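Rozália Juhász
@rozaliaj · Monday, April 20, 2026

OK I've been promising a thread on learning Hungarian as an adult when your family stopped speaking it at home, so settle in, it's long and I had too much coffee (1/14)

My grandmother spoke it. My dad understood it and answered in English. I got the food words, the swear words and one song about a duck. That was the whole inheritance until last September.

Then I signed up for the evening class at Pratow, Tuesday and Thursday, beginner level. I figured the duck song would put me ahead. It did not put me ahead!

First thing that floored me: vowel harmony. The endings change to match the vowels in the word. "In the house" is a házban, "in the garden" is a kertben. Same ending, different coat. I'd heard it my whole childhood and never noticed.

And now I can't stop hearing it. I listened to an old voicemail from my grandmother and every single ending was in the right place and I cried in a parking lot, lol.

Second thing: no "he" or "she." It's just ő. My dad used to mix up he and she in stories when he was tired and we teased him for it. He got that from her!! I called him right after class to apologize.
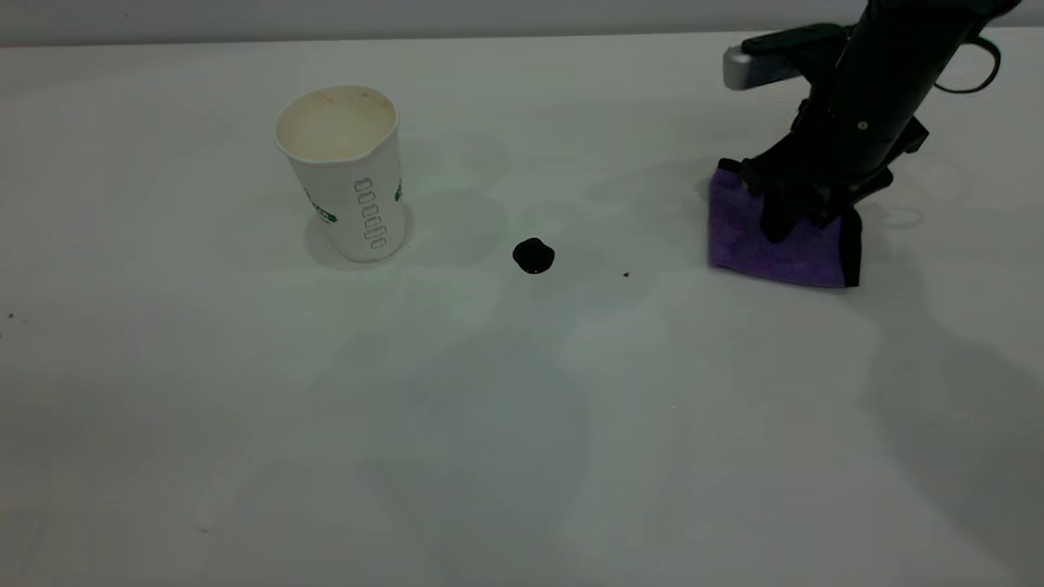 Third thing, and this one's for the grammar people: the verb changes depending on whether the object is definite. Olvasok means I'm reading, generally. Olvasom means I'm reading IT, the thing we both know about. I love this so much. I've explained it to my dentist.

How I study, since a few of you asked. Flash cards in the morning, 40 a day, old ones mixed with new. I write them by hand. I've tried two apps and I just tap through without thinking.

I keep a notebook for anything I wanted to say and couldn't. Right now it has 343 entries. Number one is "please stop feeding the dog." Very useful sentence, still can't say it fast enough.

Edit Erdős from class got me onto children's radio plays. People speak clearly, they repeat themselves, and there's usually a fox. I get maybe half of one on the first listen, then I read the words and go again.

Biggest help by far though has been Bianka Pintér, who runs the Saturday conversation table. She will wait. You can be stuck on a word for what feels like a week and she'll sit there looking interested until you find it.

Things I'm still bad at: telling time (why is 7:15 "quarter eight"), the difference between ö and ő at any speed, and phone calls. Phone calls are terrifying.

Things I can do now that I couldn't in the fall: order at a bakery, read the backs of the old family photos, and follow the duck song. The duck is bathing in a black lake and getting ready to go to her mother in Poland. I had been singing complete mush for 30-some years.

If you've got a half-lost family language, go find a class, even a tiny one. Ours has two other people who grew up like me and we're all bad in the same places. Tell me which language is yours, I want to hear about the weird endings (14/14)

Oh, and the next Saturday table is doing Dobos cake vocabulary, with cake. Beginners welcome, bring a fork.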